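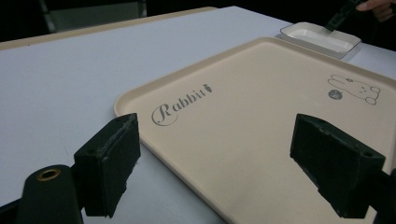 What am I going to feed 18 people in a kitchen this size? Soup, two big pots of it, and bread from the bakery in Fastville so I don't have to bake.

Home | Diary | Recipes | Garden | Contact

Print this entry | E-mail this entry

Well, it's decided, and I feel so much better for having written it down! I have been going back and forth on this lunch since the start of November (chili? lasagna? a ham, for heaven's sake?) and every time I picked something I'd lie awake thinking about oven space. The oven fits one lasagna. One! Soup just sits there on the stove and waits for people to turn up late, and in this family they will.

So it's leek and potato in the blue pot and the tomato one with white beans in my mother's old pot, the dented one. I did a trial run of the tomato this morning and it came out too sharp, so I put in a grated carrot and a bit of butter and let it go another 30 minutes. Much better. I had two bowls standing up at the counter and then didn't want any lunch.

Kári Briem called while I was peeling to ask if he could bring his smoked trout. Of course he can bring his smoked trout! I told him to bring the dark bread too if he has the time. He's driving 112 miles to get here and wants to set off before six in the morning, so I've told him the side door will be open and the coffee will be on, and please not to ring the bell.

Chairs are still a problem. I have the kitchen ones and the piano bench, and the Kirkegaards next door said I could have their folding ones if I go over and dig them out of the garage myself – I went and looked and they're behind the canoe. I'll get one of the nephews on it.

Other things, so I don't forget. More butter. Ladle, as mine has gone missing and I can't serve soup with a coffee mug again. The little kids are to have their crackers and cheese and apple slices early, before the grown-ups sit down, or there'll be tears. Ask Kári if he's still off onions, because that's both soups.

It's past ten now and the house still smells of leeks. I've opened the window over the sink and it's freezing, so I'm going up to bed with my socks on.

Print this entry | E-mail this entry

Previous entry | Next entry | Back to top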